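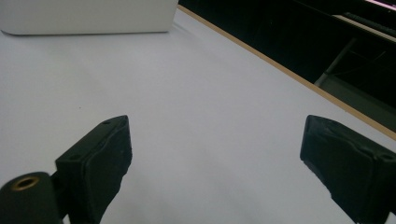 My gripper pads quit on me in July, and it took me three evenings to work out why. The fingers would close on a phone case just fine, lift it an inch or so, and then the case would slide right out and smack the table. I blamed the motor. I blamed the cable. I even swapped out the phone case! Then Charito Barredo came by the shop, ran a thumb over one pad and held it up for me - gray film, slick as a buttered pan. Rubbery pads like the bumpy, wrinkled ones on those black fingers have all kinds of little creases for grime to hide in, and I'd been wiping mine with the same spray I use on the bench. It has silicone in it. Oops.

So now I clean pads with plain dish soap on a damp rag, then a second rag with just water, and I let them dry overnight. Fold the rag over a toothpick for the creases. Skip furniture polish, skip hand lotion before you start (guilty), and don't sand the pads unless you have spares on the shelf. 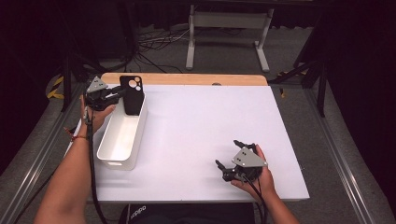 The other half of my trouble was a loose finger. Four screws hold each of mine on, and one had backed out far enough that the finger tipped a little whenever it squeezed. Clean pads won't help you there. Snug the screws by hand with the power off, go easy if they thread into brass inserts (I spun one loose in its plastic and had to glue it back), and put a dot of paint across each screw head so you can see at a glance if it has moved.

And please unplug before you poke at the fingers. Ramil Tagle had his close on a knuckle on a Wednesday night while he was picking out lint, and he wore a bandage for a week. I keep the plug on the bench where I can see it - if it's not lying in front of me, my fingers stay out.

One more thing on cables: leave some slack at the wrist. Mine was pulled tight enough to tug on the plug every time I reached across a bin.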